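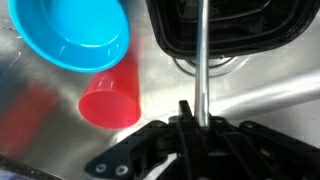

Sink station, teleoperation: checks before recording

Site: Kuvcombe kitchen bay
Checked by: Inès Masson
Month: February 2019

1. Basin contents
OK. Blue bowl and red cup are both in the left side of the basin, cup on its side, nothing touching the gripper. Keep this as the start layout for the cup task.

2. Gripper screws and bolts
OK. The two silver screws at the tip are present. Torque check on the rest is due in July.

3. Clearance to steel
Pass with comment. Stop height was set at 10 mm above the sink floor. Hazem asked for 15 while new operators are learning. Changed to 15.

4. Basin surface
Smudges and water spots on the steel. Wipe down before the first demonstration and again at lunch.

5. Remote controller
Fail, then pass. Left trigger stuck half closed. Swapped for the spare Bako unit. Old one is tagged and on Hala's shelf.

6. Emergency stop
OK. Pressed from the operator chair and from the door. Arm held position both times.

7. Hand guiding
Not checked. Sherif is the only one signed off to move the arm by hand at this station. No hand-guided demonstrations until he has done it.

8. Demonstration log
76 accepted so far, 11 rejected. Most of the rejects were the operator letting go of the cup too early. Write the reason next to each one, not just "bad".

Open items: 4, 7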